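FOR RELEASE IN DECEMBER

Cabral's New Bedtime Night Light Reaches Family Stores, and Yes, I Tried It On My Own Kids First

FLUVCOMBE - I've been making things for small children at Cabral for a good while now, and I still get nervous on launch week. So let me just say it: the Goltisora, our first night light for babies and toddlers, goes on sale this month! It'll be in 300 independent baby and toy stores, and you can order it from our own shop in Fluvcombe too.

I'm Iman Morsy, I run product design here, and I have a two-year-old who believes that sleep is something other people do. The Goltisora started on my kitchen table. I wanted a light I could switch on with an elbow while holding a baby, that wouldn't turn the whole room blue, and that I could wipe clean after somebody had licked it (somebody always licks it). We had a rough version going by spring and I took it home that same night.

It's a soft, squashy dome, a bit bigger than a grapefruit. Press anywhere on the top and it comes on in a low amber. Press again for a slightly brighter setting, which I use for diaper changes. Hold it down and you get a rain sound that fades out after 20 minutes. There's no app. We talked about an app for weeks and I'm glad we dropped it, my phone is the last thing I want in my hand at 3 a.m.
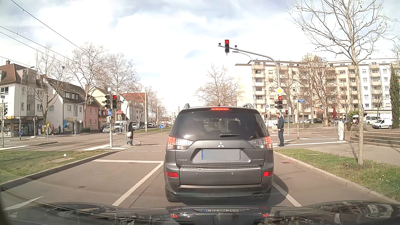

My son carries it to bed himself now and says good night to it, and I haven't had to go back in to turn on the hall light, wrote one mother in Dastthorpe who had an early one at home. Her only complaint was that the rain sound didn't last long enough for her, and she wasn't alone there, so the version in stores has a second setting that runs for an hour.

We sent lights out to 600 families before we settled on anything, and asked them to be as picky as they liked. Oh, they were picky! We got 925 separate comments back, and I read every one with a pot of coffee next to me. A lot of them were about the charging cable. Parents wanted it longer, then other parents pointed out that a long cable in a nursery is a terrible idea, and they were right. The finished light charges on a flat base that stays up on a dresser, and the light itself goes into the crib room with no cord at all. One full charge covers several nights for us at home, a little less if you leave the rain on for the full hour.

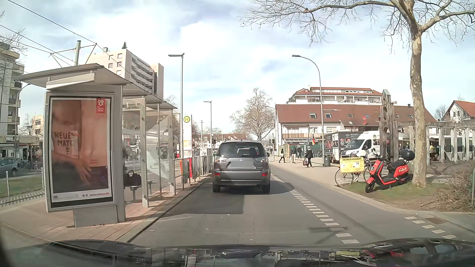

The other thing that came up over and over was color. I had my heart set on five. The families mostly wanted something plain that wouldn't fight with the curtains, so we're starting with oatmeal and a soft green, and I'm keeping the bright yellow sample on my desk until I get my way.

Attila Virág, who looks after safety testing with me, spent most of the summer dropping the thing down a stairwell. He also made us redo the seal around the bottom twice. I grumbled about it at the time - it cost us a month - but now the cover stays put when a toddler pulls at it, and the battery door needs a screwdriver to open.

"I wanted it to survive a house with three kids and a dog," Attila says. "Mine did most of the testing for free."

The cover can be wiped with a damp cloth and mild soap. Please don't put it in the dishwasher. I did, and the top shelf didn't save it.

Our first batch is 1,732 lights, all packed at our Dastthorpe workshop. More than half of those are already spoken for by stores, so if you're after the green one I'd ask your local shop to hold it for you. A second batch is planned for early next year. 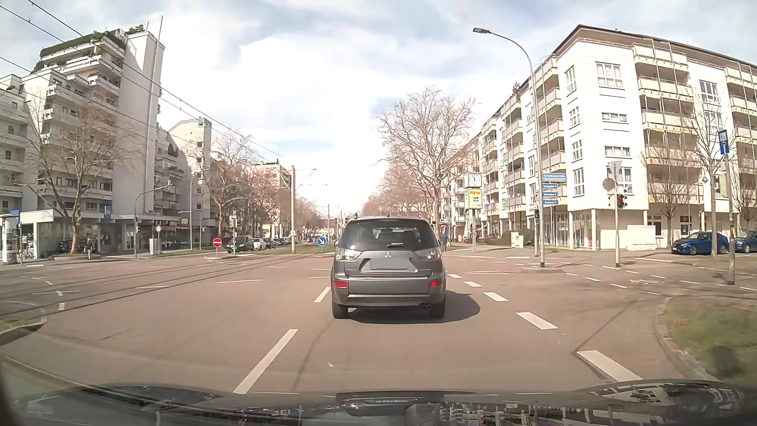

Cabral, makers of the Goltisora night light, on sale in December.

The Goltisora is meant for use from birth, placed out of reach of babies under one and handed over after that. Every box comes with the charging base, a spare cover and a little card with the button presses on it, drawn big enough to read in the dark.

Stores that would like a display sample, and reviewers with sleepless children of their own, can write to me at the Cabral office in Fluvcombe. I answer most messages myself, usually after bedtime.

Contact: Iman Morsy, Product Design, Cabral, Fluvcombe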